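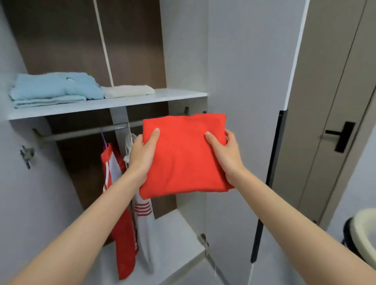 The room over the bakery in Prulleck came with a wardrobe, a bed and a window that stuck. I had it for two weeks while they fixed the pipes in my own building. The landlady gave me the key and said the last tenant had left some things behind. I could use them or put them out, she didn't mind which.

I had brought one bag. Most of what was in it was for work, gray and navy, and I left those folded on the chair. The red thing, folded square, I put away properly. My sister had made it the winter she was laid off from the plant at Donik, and it was the only thing she ever finished. She had charged me 20 for the cloth and then handed the money back a month later in a birthday card.

The towels on the shelf weren't mine. Neither were the things on the rod. There was something red with white stripes, probably a track jacket, the kind a team gives you, and beside it something white with red stripes. Somebody had owned a lot of red. I pushed my bundle onto the shelf next to the towels and closed the doors, and then I opened them again and looked in the pockets of the jacket.

There was a bus ticket from Piden, so faded I couldn't read the date, and a receipt from a shoe repair place. Two heels, paid in advance. I put them both on the windowsill.

That night the bakery started up at three. I lay there listening to the trays going in and out, and I thought about the shoes. They might still be sitting in the shop. A person goes to the trouble of paying ahead and then moves away without them.

On my way home from work the next day I went by the address on the receipt. It was on Mathias Street, between a bank and a place that sold lamps. The man behind the counter took the receipt and went into the back. He was gone long enough that I read all his notices. He came out with a pair of brown lace-ups in a paper bag.

"I was going to throw these out in March," he said.

"It is March," I said.

He checked the calendar on the wall and shrugged and gave me the bag.

They were good shoes, a size too big for me. I set them on the floor of the wardrobe, under the jacket, with the toes pointing out. Then I went down and told the landlady. She wiped her hands and said she had a forwarding address somewhere, it was 600 miles off, and she wasn't paying for the postage.

I said I would pay for it. She looked at me as if I had asked for money off the rent.

It took her until the second week to find the address. By then I had gotten used to seeing the shoes when I opened the doors in the morning. I wrapped them in newspaper and put them in a box the bakery gave me. The jacket went in on top — there was just enough room — and I tucked the bus ticket back in the pocket where I had found it.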